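Sort by color or by shape? Need to decide before the big box comes home

wdekker
Jan 2, 2022
My sister is cleaning out her house and I am getting all the building bricks from when our kids were small. It comes to 21 shoeboxes, mixed, with a lot of dust and probably some crayons. I want to sort it once and be done. My plan is by color, one bin for each. My wife says by shape. Which one holds up over time? The kids who will use it are 4 and 7.

hatsue_o
By shape. I did color first and had to do it all over again after 6 months. A small red plate in a deep bin of red is very hard to find. A small red plate in a bin of small plates in every color takes a second. Your eyes pick out color without any work, so let the bin do the other part.

nmoncrieff
Agree for adults. I don't agree for a 4 year old. Ours could put things away by color before he could talk well, and if they can't put it away themselves then you are the one on the floor every night. We had shape drawers from Hepburn with labels and he just dumped everything in the top one.

wdekker
That is my worry. The 7 year old would do shape fine. She likes labels.

hatsue_o
Then do both. Big pieces by color in open bins down low, small stuff by shape in drawers up high where the little one can't reach. Wheels, windows and hinges get their own drawer no matter what.

anisbet_garage
Wash it before you sort it. Mesh bag, lukewarm water, dish soap, then spread it on towels overnight. Don't use the dishwasher. I warped almost a whole bag of long plates that way, and the ones that weren't warped didn't grip anymore.

nmoncrieff
Dishwasher is fine on the cool setting, I've done it for years.

anisbet_garage
Depends on the machine. Mine has a cool setting that isn't cool.

wdekker
OK, washing by hand. What are people using for bins? I looked at the Vullska ones with lids but they cost more than I want to pay for this many.

kaming
Skip the lids. A lid is one more step and it ends up under the couch. Open bins with a low front are better, and get them in colors if you are going with the color plan, so you don't need to read anything. Yellow in yellow and so on. White and gray bricks are the problem since you will have a lot of both. I put red in black and gave gray and white their own boxes.

Also do the sorting on a plain light table top. I used to do it on a patterned rug and kept finding pieces in it for weeks. Bins and bricks on a light surface:
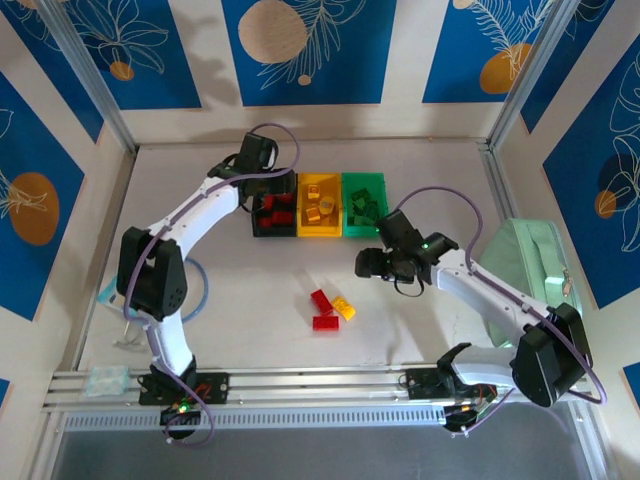
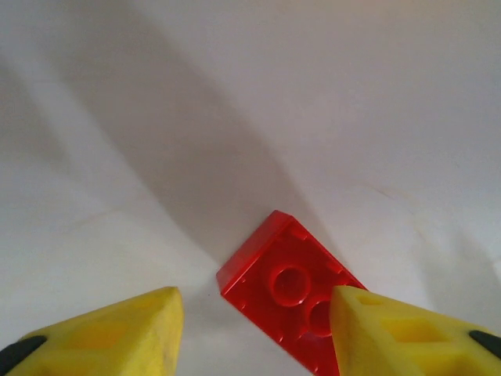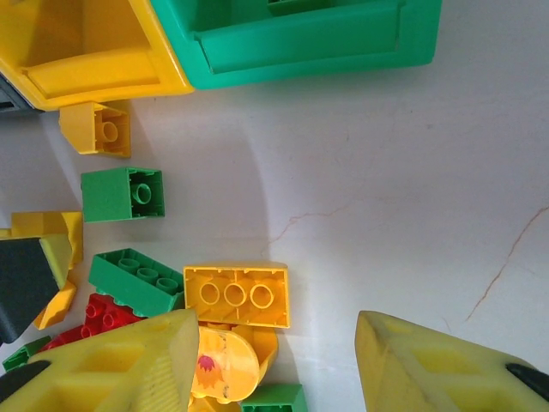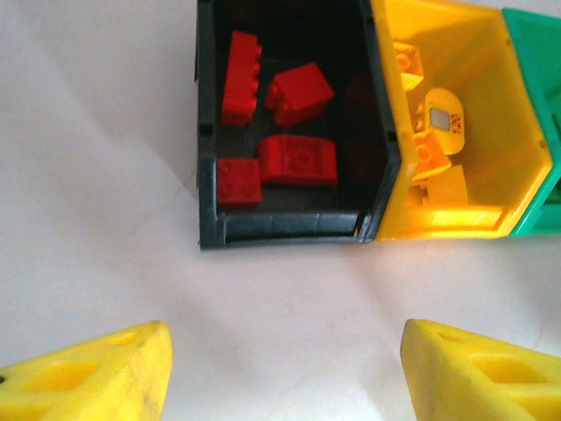 As for how long it takes, I did a batch of 431 pieces with my daughter in one evening, and that was with a break for dinner. Three passes worked for us. Pull out anything broken or not a brick, then do the big pieces, then whatever is left. Don't try to do the tiny ones on the same day.

hatsue_o
I'd still say you will regret gray by color. Gray is where all the odd parts are.

kaming
Could be. We don't have many odd parts, it's mostly plain bricks here.

nmoncrieff
Check for off-brand pieces too. A lot of old mixed boxes have Zinlow in them and they don't hold well. I give those to the sandbox.

wdekker
Thanks all. Going with open bins by color for the big stuff and a drawer unit for the small parts. I'm picking up the boxes Thursday if the road is clear. Does anybody know a way to get old marker off yellow without it going cloudy?

anisbet_garage
Rubbing alcohol on a cotton swab. Try it on a piece you don't care about.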